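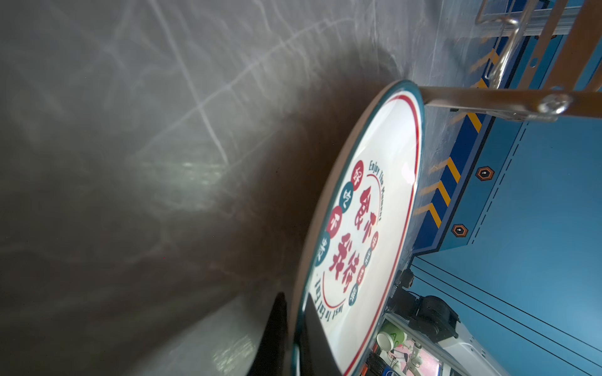 No. 21

Plate day at Lunthorpe! And our first proper fault, which I love, because now we get to hunt it.

1/ On Monday the left finger stopped reporting force. The arm thought it held nothing and kept squeezing the rim – up to 20 newtons before Malsha hit the stop.

2/ Plate survived! "Enjoy The Moment", it says on the front. We did.

3/ Nuwan found a chafed wire at the wrist joint. Two strands left. Lovely spot.

4/ New rule: no signal from a finger, no grip. Arm halts and stays halted until one of us resets it.

14 shares · 6 comments
Last updated 16:20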